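About Revell Hardware

Revell is a family-run hardware store and repair counter. Elsie Pryor opened it with one room and a key machine. Today the shop stocks fasteners by the piece, hand tools, paint and plumbing parts, and Demetrius Blackwood manages the floor.

We sell screws singly or by the box of 200. Bring in the old one and we will match it. Lamps, door locks and window screens can be left at the counter any day but Tuesday – most are ready within 10 days.
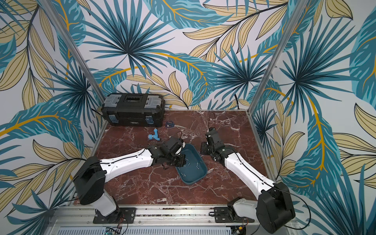
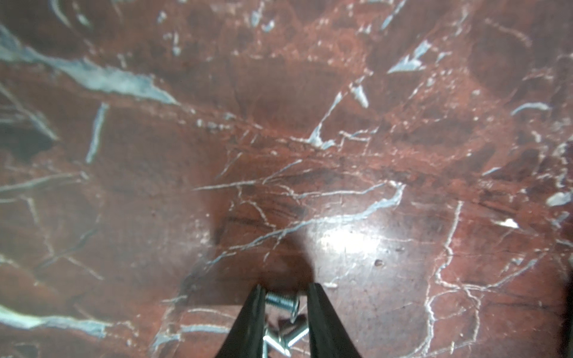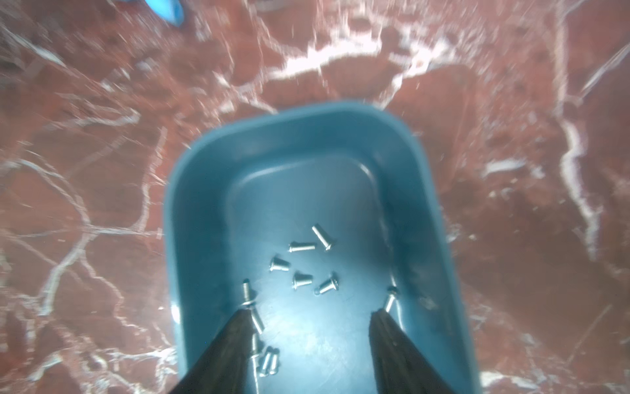
From top: toolbox, screws, blue tray.

Santino Huenchumán joined us from Zapata and handles locks and sharpening. Makis Konstantinidis runs the paint desk and keeps a card file of customers' colors, now past 1,000 cards. If you painted your kitchen with us, we can probably mix it again.

We close for inventory the first week of November. Contractor accounts are open to local trades – ask for Demetrius. Parking is behind the building, off the alley.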